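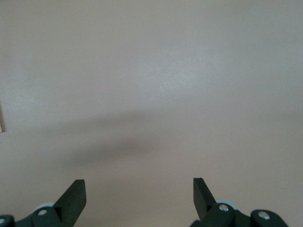
A reader called Puria wrote to ask me why a piano counts as a string instrument in one of her library books and a drum-type instrument in another, and which book she should believe. Puria, both of your books are telling the truth! I love this question, so I'm going to spend the whole page on it.

Let's start with what you already know. You press a key on a piano and a sound comes out. Easy. But the key doesn't make the sound. The key is just the end of a long wooden lever, a bit like a seesaw. You push your end down and the other end, the one hidden inside the piano, goes up. When it goes up it kicks a small hammer, and the hammer flies at a string and hits it.

So there are strings in there, which is why one book says string instrument. And the strings get hit, and instruments that you hit are called percussion, which is why the other book says what it says. Most people I know just call it a keyboard instrument and get on with their practice.

How many strings?

Way more than you'd think. There are 88 keys on a full-size piano, but there are more than 200 strings. The very low notes have one fat string each. A bit higher up they have two, and from the middle to the top almost every note has three thin strings sitting side by side, all tuned to the same note, and the hammer hits all three together. One thin string by itself would sound pretty weak — three of them can fill a living room.

The low strings are wrapped in copper wire, round and round, to make them heavy. Heavy strings wobble slowly and slow wobbles make low notes. Light, short, tight strings wobble super fast and make high notes. The wobbling is called vibration. The A that a lot of orchestras tune to wobbles 440 times every second! Try to wave your hand even ten times in one second and you'll see how silly fast that is.

Why doesn't the hammer get stuck?

This is my favorite part. Suppose the hammer hit the string and just stayed there, leaning on it. You'd get a dull little thud and then nothing, like when you tap a glass with a spoon and leave the spoon touching. (Go and try it. Ask first. Use a glass that isn't somebody's best one.)

So the piano has a clever trick. Just before the hammer reaches the string, the machinery lets go of it, and the hammer travels the last tiny bit by itself. It's been thrown! It bounces off the string and drops back, even if your finger is still holding the key down. The hammers are covered in felt, a thick squashed wool, so the sound comes out round and not clanky.

There's also a soft pad called a damper resting on the string. When you press the key, the damper lifts away so the string can ring. When you let go, the damper comes back down and the sound stops. The pedal on the right lifts all the dampers at once, and then everything you play keeps ringing and mixes together. My students in Zunditwood would keep their foot on that pedal from the first note to the last if I let them, and the result is a kind of piano soup.

Loud and quiet

Before pianos there were harpsichords, which pluck their strings with a little point. On those it hardly matters if you press gently or hard, you get much the same loudness. With a hammer it matters a lot. Press slowly and the hammer strolls over. Press fast and it zooms. The full old name of the piano is pianoforte, and that comes from the Italian words for quiet and loud.

Something to try at home

You'll need an empty shoebox without its lid, four rubber bands (some fat, some skinny) and a pencil with an eraser on the end.

Stretch the bands around the box so they cross the open top. Tap one with the eraser and let the pencil bounce right off. Now tap it and hold the pencil there. Hear the difference? Then try a fat band and a skinny one. If you pinch a band in the middle with your other hand and tap one half, the note jumps up, since you've made the wobbly part shorter.

The box helps too. A rubber band stretched between two fingers is very quiet, but the box shakes along with it and pushes a lot more air around. A real piano has a big thin sheet of wood behind or under the strings that does this job, called the soundboard.

If there's a piano at your school, ask a teacher to open the lid on top while you press one key very, very slowly. If you go slowly enough the hammer won't reach the string at all and you won't hear a note. It took me 40 tries to get that right when I was seven, and my grandmother went to sit in the garden.

Next time I'm doing the trumpet, so please send me your trumpet questions before Tuesday.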